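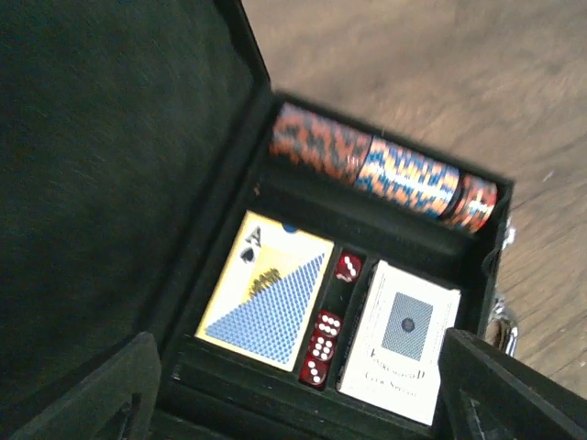

Poker case open on the table, wrist cam view

Robotics club, Saturday, room 258

Bjartur V. chair + notes. Last minutes ok'd.

Case task: agreed order is chips, then cards, then dice. Dice slot is narrow, Urko team wants slimmer fingertips. Laxdal team says leave them. Vote next time.

Runs: 200 logged, goal 300 before the Osness meet. Need more poeple on the late shift.

Lid closing - not scored this round.

Budget: 200 left. Spare servo first.

Bjartur to email Gultden re table booking. Closed 4:40.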